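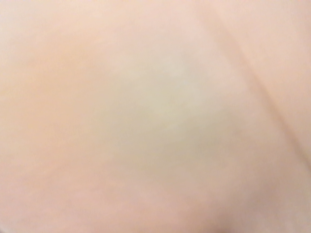
**Van Dusen Building Services, Water Treatment Group**

## Section 4. Setting up the Hallow 304 water softener

This section covers placement, plumbing connection, first fill, and programming of the Hallow 304 in utility rooms and kitchens. It replaces the set-up sheet supplied with earlier units. Removal of the old softener is covered in Section 3. Routine salt filling and resin cleaning are in Section 5.

Revised Apr 14, 2018. Technical contact: Imani Zamora.

### 4.1 Before starting

Confirm that the following are on site:

- softener cabinet with control valve fitted
- bypass valve, clips, and O-rings (bagged inside the brine tank)
- drain hose and hose clamp
- overflow elbow and grommet
- power adapter
- hardness test strips
- silicone grease

Read the incoming water pressure at the gauge beside the main shutoff. If it is above the limit printed on the cabinet label, do not connect the unit until a pressure-reducing valve has been installed.

Test the hardness of the raw water at a cold tap upstream of the softener position. Write the result on the service card. It is needed again in 4.5.

> **CAUTION:** Do not use petroleum jelly, pipe dope, or general-purpose grease on the O-rings. They swell and will leak. Use silicone grease only.

### 4.2 Placement

1. Choose a level floor position near a drain and a grounded outlet that is not controlled by a wall switch.
2. Leave enough clearance above the cabinet to lift the salt lid fully and remove the brine well cap.
3. Set the cabinet down and check that it does not rock. Shim under the whole base if the floor slopes. Shims under one corner only can distort the tank once it is loaded with salt.
4. Turn the cabinet so that the control valve ports face the supply pipes.

**Note:** Outdoor faucets and the boiler feed are normally left on hard water. Find these branches before cutting any pipe, and take them off ahead of the softener.

### 4.3 Plumbing connection

1. Close the main shutoff. Open the lowest tap in the building and let the line drain.
2. Turn off the water heater.
3. Grease the O-rings lightly and seat them in the bypass valve grooves.
4. Push the bypass valve into the control valve ports until both sides are flush. Fit the clips. A clip that is fully home will turn freely in its groove.
5. Connect the supply pipe to the port marked IN and the service pipe to the port marked OUT. The arrows on the valve body must agree with the direction of flow. On some older risers the supply comes from the right, and the pipes have to be crossed.
6. If copper pipe is to be soldered, finish and cool all joints before attaching them to the bypass valve.
7. Where metal pipe has been interrupted by plastic fittings, install a grounding jumper across the gap.

> **WARNING:** The cold water pipe may be part of the building's electrical ground. Do not leave the pipe interrupted without a jumper in place.

### 4.4 Drain and overflow

1. Push the drain hose onto the barbed fitting and tighten the clamp.
2. Run the hose to the drain without kinks. Secure it so that it cannot whip during backwash.
3. Leave an air gap between the end of the hose and the flood level of the drain.
4. Press the grommet into the hole in the side of the brine tank and insert the overflow elbow.
5. Run a separate hose from the elbow to the drain. It must fall all the way, as the overflow works by gravity alone.

Do not join the overflow hose to the drain hose with a tee. Backwash water would enter the brine tank.

### 4.5 First fill and programming

1. Put the bypass valve in the BYPASS position.
2. Open the main shutoff slowly. Run a cold tap until the water is clear and free of air.
3. Move the bypass valve halfway toward SERVICE. Wait until the sound of filling stops, then move it fully to SERVICE.
4. Inspect every joint. Tighten or remake any that weep.
5. Pour clean water into the brine tank until it covers the bottom grid. Add salt pellets. Do not use rock salt.
6. Plug in the power adapter. The display shows the valve position and then the clock.
7. Set the time of day.
8. Enter the hardness recorded in 4.1. If the test strip falls between two colors, enter the higher value.
9. Hold REGEN for 5 seconds to start a manual cycle. Stay with the unit until the first backwash has finished, and check both hoses.
10. Turn the water heater back on.

**Note:** Soft water will not reach the hot taps until the water in the heater tank has been used.

### 4.6 Fault codes during set-up

| Display | Meaning | Action |
|---|---|---|
| E4 | Valve motor did not find its home position | Unplug, wait, plug in again. If the code returns, check for a pinched motor lead. |
| E5 | No flow seen at the meter | Check that the bypass valve is fully at SERVICE. |
| E13 | Clock memory lost | Set the time and hardness again. Replace the backup cell if the code repeats. |

For any other code, move the valve to BYPASS and call Tobias Szabo at the parts desk. Have the serial number ready; the label is under the salt lid. Spare O-rings and clips are ordered as Otico kits. The older Ernska kit does not fit this valve.

Leave the completed service card in the sleeve on the back of the cabinet.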